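Plidivby supper club, minutes, 31st January

Present: Lotte, Nhi, Deividas and me (Corina, typing while eating). Tài Mai sent apologies.

We opened with money, ugh. There's $384 in the kitty, and we all agreed the March supper should come out of that (yay, no extra dues!). Nhi wants a potato bake. Deividas wants fish again. Potato won, and I'm thrilled!

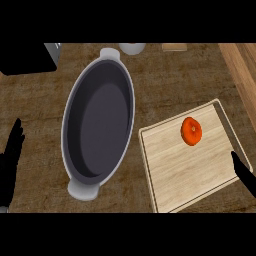
Seating took forever. We've got 17 coming so far, and Lotte is asking Jõgi Hall for two more tables. Doors open at 5.

Nhi will send the shopping list around, and I'm doing dessert, probably the plum thing.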